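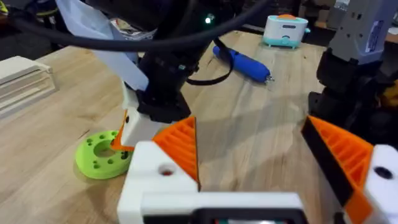
Abb. 1: Greifer mit orangen Rippenfingern am Arbeitsplatz, links davon die grüne Lochscheibe.

## Einheit 5: Beurteilung eines Greiferbausatzes (Clukia)

Skript zur Übung, Stand September 2019

In der vorigen Einheit haben wir über starre und nachgiebige Finger gesprochen. Heute wenden wir diese Begriffe auf ein Produkt an, das man fertig kaufen kann. Der Bausatz Clukia wird von der Firma Vachon angeboten und richtet sich an Werkstätten und Hochschulen, die schon einen kleinen Arm besitzen und dafür einen Greifer suchen. Geliefert werden die gedruckten Gehäuseteile, zwei Finger, der Antrieb, Schrauben und ein Kabelsatz. Der Arm selbst ist nicht enthalten, und auch die Adapterplatte muss man getrennt bestellen. Das steht in der Preisliste nur in einer Fußnote, deshalb erwähne ich es gleich am Anfang.

### 5.1 Aufbau

Die Finger sitzen auf weißen Blöcken aus dem 3D-Drucker. Zwischen ihnen verläuft quer ein weißer Träger mit einem dunklen Schlitz an der unteren Kante. Die Form der Finger ist keilförmig, und ihre Innenseite hat ein Gitter aus Rippen. In Abb. 1 erkennt man die Rippen am linken Finger am besten. Am rechten Finger sieht man zusätzlich einen schwarzen Streifen entlang der Greifkante.

Für die Beurteilung sind drei Eigenschaften der Rippen wichtig:

- **Nachgiebigkeit.** Ein gerippter Finger kann sich an ein Werkstück anlegen, wenn das Material weich genug ist. Die Vachon liefert zwei Härten. Wir verwenden in der Übung die weichere.
- **Reibung.** Die Rippen allein geben auf glattem Kunststoff wenig Halt. Ein Belag an der Greifkante verbessert das, er nutzt sich aber ab.
- **Reinigung.** In den Rillen sammelt sich Staub. Mit Druckluft lässt er sich entfernen, mit einem Tuch nur schlecht.

Die Montage habe ich im Juli einmal vollständig nach der Anleitung durchgeführt. Ich brauchte dafür 55 Minuten. Die Anleitung ist gut gegliedert, doch bei der Kabelführung bleibt sie zu kurz. Man soll das Kabel »mit ausreichender Reserve« verlegen, ohne dass eine Länge genannt wird. Wer zu wenig Reserve lässt, bemerkt es erst bei der Drehung des Handgelenks.

### 5.2 Das Werkstück

Wir arbeiten mit der hellgrünen Lochscheibe. Sie ist ebenfalls gedruckt, hat in der Mitte eine große Bohrung und rundherum einen Kranz von kleinen Löchern. Für einen Greifer mit zwei Fingern ist eine solche Scheibe kein einfaches Teil. Sie liegt flach auf dem Tisch, und die Finger müssen sehr tief anfahren, wenn sie den Rand von außen fassen sollen.

Es gibt im Wesentlichen folgende Strategien:

1. Außengriff am Rand. Beide Finger fahren bis knapp über die Tischplatte und schließen.
2. Innengriff in der Mittelbohrung. Die Finger tauchen geschlossen ein und öffnen sich dann. Das setzt voraus, dass die Spitzen zusammen schmäler sind als die Bohrung.
3. Kippen mit Hilfe eines zweiten Armes. Eine Fingerspitze drückt auf eine Seite der Scheibe oder hält sie fest, der andere Greifer nimmt sie auf.

In Abb. 1 reicht die orange Spitze des zweiten Greifers von oben zur Scheibe hinunter. Überlegen Sie anhand dieser Stellung, welche der drei Strategien in Frage kommt und welche Bewegung der Greifer im Vordergrund dazu machen müsste. Mehrere Lösungen sind möglich, die Begründung zählt.

### 5.3 Vergleich mit Prollik

Als zweites Angebot betrachten wir den Greifer Prollik der Firma Norkum. Er wird fertig montiert verkauft und hat starre Finger aus Metall.

| Merkmal | Clukia | Prollik |
|---|---|---|
| Lieferform | Bausatz | montiert |
| Finger | gerippt, Kunststoff | starr, Metall |
| Ersatzfinger | selbst druckbar | nur vom Hersteller |
| Bestellnummer der Adapterplatte | 3131 | entfällt |
| Anleitung auf Deutsch | ja | nur Kurzfassung |

Die Wiederholgenauigkeit beim Prollik ist nach meiner Erfahrung besser. Bei flachen Teilen hilft das jedoch wenig, wenn der starre Finger auf die Tischplatte stößt. Der Clukia verzeiht hier einen kleinen Fehler in der Höhe, dafür steht das Teil nach dem Griff manchmal etwas schräg. Für das Einsetzen auf einen Stift wäre mir das zu ungenau, für das Umlegen in eine Kiste genügt es.

Ein Wort noch zu den Ersatzteilen. Die Vachon stellt die Druckdaten der Finger zur Verfügung, nicht aber jene des Trägers. Bricht der Träger, so ist man auf die Lieferung angewiesen. Ich würde bei einer Bestellung für ein Labor einen Träger auf Vorrat mitbestellen.

### 5.4 Aufgaben bis zur nächsten Einheit

a) Skizzieren Sie die Fingerstellung für den Außengriff und zeichnen Sie die Kontaktpunkte ein.

b) Schreiben Sie eine Empfehlung für den Kauf, höchstens eine Seite, für eine Werkstatt mit häufig wechselnden Teilen. Nennen Sie auch die Kosten, die im Angebot nicht enthalten sind.

c) Welche Angaben fehlen Ihnen in den Datenblättern beider Hersteller? Formulieren Sie die Anfrage so, dass man sie direkt abschicken könnte.

Die Datenblätter liegen im Kursordner unter »Greifer«. Beim Blatt von Norkum bitte die zweite Fassung verwenden, in der ersten sind die Einheiten der Greifkraft vertauscht.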